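Frequently Asked Questions

Hi, and welcome to the question page! I'm Apolline Renaud, and I write the Guvorstead mysteries. I answer reader mail most mornings before I start work, and the same questions come up often enough that I thought I'd put my answers in one place. I add to this when I remember to. If yours isn't covered, the contact form is at the bottom of the site.

I've kept this page free of spoilers as far as who did it. There are mild hints about who is still alive in later books, so if you're very strict about that kind of thing, read the novels first and come back.

Which book should I start with?

The Lindholm Ferry, if you like to begin at the beginning. That's where Inspector Collau arrives in Guvorstead with one suitcase and a terrible cold, and where she first meets Dr. Stikiteo, who doesn't like her one bit. Each mystery is wrapped up by the last chapter, though, so you won't be lost if you grab whichever one your library has on the shelf. Plenty of readers have told me they started with The Salt Ledger and went back, and they seem to have had a fine time of it.

The one I wouldn't start with is A Quiet Word with the Harbormaster. It leans pretty heavily on something that happened in the book before, and the first chapter will give that away to you.

What order do they go in?

The Lindholm Ferry
The Salt Ledger
Nine Bells for Mr. Garrow
The Winter Boarder
A Quiet Word with the Harbormaster

There's also a short story, "The Piano Tuner's Umbrella," which fits between The Salt Ledger and Nine Bells. You don't need it to follow anything. It's mostly Collau stuck overnight at a railroad hotel with a very chatty traveling salesman, and I wrote it to cheer myself up during a bad stretch of revisions.

Is Guvorstead a real place?

No, and I'm sorry to everyone who has looked for it on a map! I made it up out of pieces of coastal towns I've visited - a church from one, a fish market from another, and the steep street with the handrail down the middle from a town where I once fell flat on my face in front of a wedding party. Lindholm, the island across the water, is made up too.

I did draw myself a map when I started, and I've had to redraw it since, as I'd put the post office in two different spots. A sharp-eyed reader wrote to me about that. In the first printing of The Salt Ledger, Collau turns left out of the police station to mail a letter, and in Nine Bells she turns right. Let's say she was going the long way around.

How do you say Collau and Stikiteo?

Collau rhymes with "allow." Stikiteo is stick-ih-TAY-oh. That's how I say them in my head, anyway, and if you've been saying them some other way for five books, please carry on. One reader calls him Dr. Sticky, and now I can't get it out of my mind when I'm writing his serious scenes.

When are the books set?

The first opens in September, a few years after the war, and the series moves forward slowly from there. I stay vague about the exact year on purpose. I like the period because people still wrote letters, ration books were still a headache, and everybody had a gap in their life that they didn't talk about. That last part is a gift to a mystery writer. You can ask any character where they were for six years, and half of them will change the subject.

Collau is a woman and an inspector, and yes, I know how uncommon that would have been. I get mail about it. She gets grief about it in the books too, mainly from Sergeant Pell, and I think it's fair to say she wouldn't have been sent to a sleepy place like Guvorstead if somebody higher up hadn't wanted her out of sight.
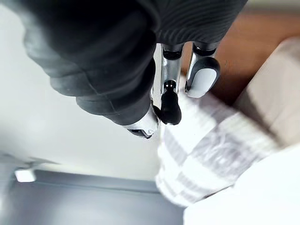
Pell himself was only supposed to be in two chapters. I needed someone to carry a lantern and complain, and then he turned out to be the only person in town who knew which fishermen owed each other money. By the end of the draft he had a sister, a bad knee and an allotment. I can't imagine the books without him now, although I still get annoyed at him when I'm typing his lines.

Do you know who did it before you start writing?

Mostly! I usually know who died, who did it and why, and I know the last conversation between Collau and the killer. The middle is a swamp. I've tried outlining properly, with cards and colored pens, and I end up spending a week on the cards and then ignoring them.

I changed the murderer once, in The Winter Boarder. I was three-quarters of the way through and realized I'd made the guilty person so obviously shifty that any reader would spot them by page fifty. So I picked someone else at the dinner table and went back to see whether they could have done it. They could have, very easily, and a few clues were already sitting there without my having planned them. I had to rewrite one train journey and a scene with a soup tureen. If you reread it, watch the tureen.

Do you play fair with the clues?

I try hard to. My rule is that you should have everything Collau has by the time she asks everybody to sit down. She doesn't get a telegram you haven't read. I do hide things in plain sight, in the middle of a list or right before somebody drops a tray, and I don't count that as cheating.

I'll admit that Nine Bells is the toughest of the bunch. The solution depends on how tides work, and I don't think I explained the tides as clearly as I could have. I'd put in another half page if I were writing it today.

How gory are they?

Not very. The bodies are usually found rather than made, if you see what I mean, and Dr. Stikiteo keeps his reports short. There's one scene in a smokehouse in The Salt Ledger that a few people have found upsetting, and you can skip it without missing a clue (go from the end of chapter eleven to the start of chapter thirteen). No dogs come to any harm in any of the books. I get asked that one more than nearly anything else, so I'm happy to say it loud and clear.

The cat in The Winter Boarder is also fine. She goes to live with Pell's sister.

Will Collau and the doctor ever get together?

I'm not telling! What I can say is that they're both stubborn and both lonely, and that he has started lending her books. The mail on this is split right down the middle. Half of you want a wedding, and the other half have threatened to stop reading if there is one.

Where do you do your research?

Libraries, old newspapers, and other people's grandparents. I love local newspapers from the period, especially the small ads. Somebody selling a single boot will give me a whole subplot. For police procedure I read memoirs by retired officers, which are wonderful on tea and filing and a bit thin on detection. I also keep a poisons handbook in the kitchen, next to the cookbooks, and guests do notice.

I get things wrong, of course. I gave a character a kind of ballpoint pen too early in the first book, and I've had very polite letters about it from pen collectors. It has been a pencil since the second printing.

Can my book club ask you to join by video?

Yes, please do. I can manage 2 clubs a month, for groups of 8 or more, and I don't charge. Send me a note through the contact form with the name of the book and your time zone. Evenings are easier for me, up to 9 p.m. or so - after that I'm no use to anyone. It helps if everyone has finished the book, as there's always one person with forty pages left who has to sit in the hallway during the good part.

I have a great idea for a murder. Can I send it to you?

That's kind of you, but please don't. I can't read plot ideas or unpublished manuscripts, even short ones, even very good ones. It gets messy if I happen to be working on something similar. Write it yourself! I mean that. I was a school secretary when I wrote The Lindholm Ferry, mostly on the backs of old attendance sheets, and I had no more idea how to do it than you do.

Will you sign my copy?

If you can get to an event, I'll sign anything you bring, including the battered ones. I like the battered ones best. I can also mail you a signed bookplate to stick inside the cover. Send me your address and tell me who it's for, and please print the name clearly. I once dedicated a bookplate to a "Marjoram" who was really a Marjorie, and she was very gracious about it.

Are there audiobooks?

The first three are out, and the fourth is being recorded. I don't have a date for it yet. The narrator does a marvelous Pell.

When is the next one coming?

I'm on the second draft. It takes place almost entirely on Lindholm, during a storm, with the ferry out of action and a visiting choir stranded at the inn. There's no title so far, because my editor and I can't agree on one. As soon as there's a publication date I'll put it on the news page and send it out in the newsletter, so that's the best place to keep an eye on.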